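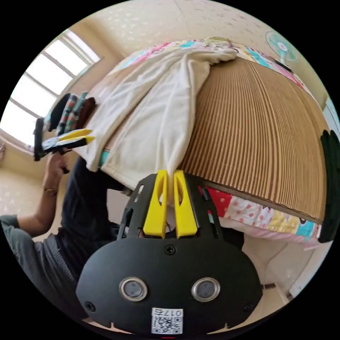

How to Request Spending Records from a Public Broadcaster

Public broadcasters are paid for in whole or in part by the public, and many are required by law to release records showing how that money is used. Travel, lodging, hospitality and outside contracts are among the subjects most often requested. This guide explains how to prepare a request, send it and respond to the answer. The broadcaster in the worked case is Nirus, a regional television and radio service.

Before you begin

Check whether the records have already been published. Most broadcasters post an annual report, and many also post quarterly expense tables for senior staff. Look under headings such as "Transparency," "Governance" or "Public Records." A request for material that is already online will usually be answered with a link and nothing more.

Next, find out which law applies. A national broadcaster may fall under a different statute than a local station, and program-making records are often exempt. Spending on news sources, scripts and editorial research is commonly withheld. Spending on cars, hotels and office services is less often protected, although some broadcasters argue that it is when the cost belongs to a particular show.

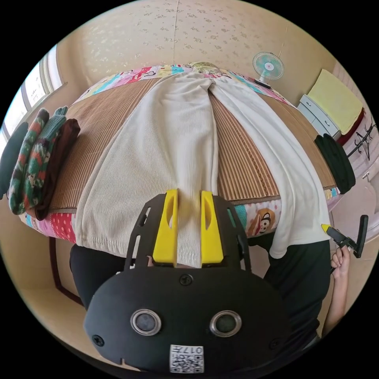
Reading time: 3 minutes

Step 1. Define the subject

Choose one category of spending and one period. "All travel costs" is likely to be refused as too broad. "The total paid for taxi and car services for on-air sports contributors, by month, for the last full financial year" can be searched in an accounting system and answered with a short table.

Use the terms the broadcaster uses. If its annual report refers to "ground transportation," write "ground transportation." In the Nirus case, the first request asked for "limousine costs" and received a reply stating that no such records were held. The second used the wording of the published accounts and produced 157 entries.

Step 2. Write the request

Keep the letter to one page. It should contain the following:

Your full name and a postal or email address
The name of the law under which you are writing
A description of the records, with start and end dates
The format you prefer, such as a spreadsheet
A limit on the fees you are willing to pay without further notice

You are not normally required to state your purpose. Leave out opinions on whether the spending was justified, and save them for any article or complaint that follows.

Step 3. Name suppliers where possible

If you know which company provided the service, include it. Nirus booked its cars through an outside contractor, Grodex, and its hotels through an agency named Orbán. Payments to each were held in separate ledgers. A request that named only one would have missed the other.

Step 4. Send it and record the date

Send the request to the public records officer, by email if the broadcaster accepts it. Keep a copy of the message and of the acknowledgment. In the Nirus case the statutory period was 30 calendar days, counted from the day after receipt. Periods differ from one law to another, and some count working days only.

Step 5. Read the reply closely

Compare the reply with each part of your request. Confirm that the dates match and that the totals include tax and cancellation charges. If names have been removed, ask whether job titles can be supplied in their place. Where a figure is given as a yearly total, you may ask for the monthly amounts in a follow-up letter.

Step 6. Appeal if necessary

If records are withheld, the reply should state the exemption relied upon. You may ask for an internal review, which should be handled by someone other than the original decision-maker. Address each exemption in turn and keep to the facts. If the review upholds the refusal, an outside regulator or court may be able to consider the matter. Check the deadline on the refusal letter before doing anything else.

Using the records

Quote figures exactly as supplied and state the period they cover. Before publication, give the broadcaster a reasonable opportunity to comment and include its response.

Page last reviewed 12 July 2022.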